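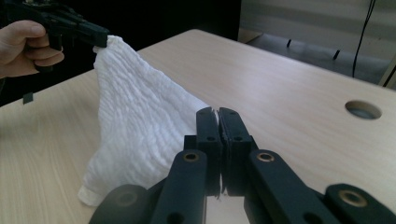
Household robotics

Towel folding (robotics)

Towel folding is a common test of whether a machine can do housework. Cloth has no fixed shape - each time it is lifted, it falls in a different way - and the robot must find a corner before it can begin. In many methods one gripper holds the corner up and a second one takes the edge.

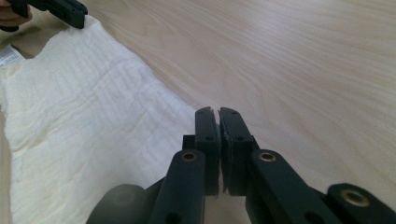

Flattening the cloth is usually slower than the fold itself, and wrinkled fabrics are the hardest for it. The Hisau trials, published 2019-07-01, used 2735 recorded attempts with one type of towel. The Strand system from Wandico needed 210 seconds for a towel that a person folds in a few seconds. As of August, neither was sold for home use.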